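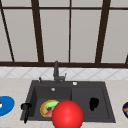 Lencho Kitchen Bench: what you get, and what you can try at our open day

Hi, I'm Syafiqah Entili, and I look after the Lencho kitchens at Stukiton. I get asked for a spec sheet a lot, and I do have one (it's at the bottom), but most people make up their minds after ten minutes of driving the thing themselves, so I'm going to start with the open day.

Open day in Plolham, Jul 1, 2026

Doors open at 10, and you don't need to book unless you're bringing a group. We'll have 3 Lencho stations set up on the ground floor, each with a screen, a pair of hand controllers and one of us sitting next to you. You pick a kitchen, you pick a chore, and off you go! Sink clearing is the one I always start people on. It sounds easy. Then you're staring down into a dark gray double sink with a sandwich sort of thing in the left basin and a big shiny red ball right up in front of you, and you have to decide what to go for first.

If you'd like to watch before you drive, Eyerusalem Hailu is running the sink chore on the big screen at 11 and again after lunch. She built most of our sinks and counters, right down to the lattice pattern on the tiles, and she's very happy to be interrupted. Ask her about faucets. Bring a snack.

What's in the box

Lencho is software plus a small desktop unit, and they come together. You get:

The kitchen library, 21 kitchens at the moment, all with working drawers and doors
The object set, 145 items covering food, dishes, utensils and odds and ends
Two hand controllers with charging cradle
The Karkeline recorder, already installed
One year of updates and phone help (that's usually me)

You can swap any object into any kitchen, and I'd encourage you to be messy about it. My own practice layouts started out very tidy, one cup here, one bowl there, and the policies I trained on them fell apart as soon as I dropped a blue plate at the edge of the counter. Now I throw food in the sink and toss in a ball or two and see what happens.

About the Karkeline recorder

It saves every run you drive: the views, the arm positions, the grip, the lot. Press the left pedal to start and the right pedal to stop, and if you fumble one you can toss it with a long press on the right. I fumble plenty. Runs save as plain folders with your own chore names on them, so you can copy them to another machine without asking us for anything.

A typical sink run takes me some 13 minutes from loading the kitchen to having a clean batch I'd keep. A first-timer should expect longer. In June we had a visiting class in, and they got the hang of the grip button pretty quickly, but the wrist turn took most of them the whole morning.

Things people ask me

Can I bring my own arm model? Yes, please do. Put it on a USB stick and we'll load it while you get coffee. If the joints come in backwards we'll fix that together.

Does it do liquids? Not yet. The faucets are there to be reached around, and the lever will move, but no water comes out. We're working on it and I don't have a date.

Can I change the light? Yes, there's a slider for the windows, from flat pale gray through to low evening sun. Try the evening setting on a glossy object, it's a good way to ruin a perfectly nice run.

Is there a trial? Thirty days, with the desktop unit on loan. You pay the return shipping.

Quick specs

Desktop unit: fits under a monitor, one power lead
Screens supported: up to two
Controllers: wireless, left and right
Saved views per run: up to four
Kitchens: add your own or edit ours
Works offline: yes, after the first sign-in

Getting here

We're in Plolham, in the brick building behind the bus station. Use the side door, the front one sticks. Parking is free in the back lot, and the elevator is working again. To reserve a slot for a group or to ask about a trial unit, call the Stukiton front desk and ask for me or Eyerusalem.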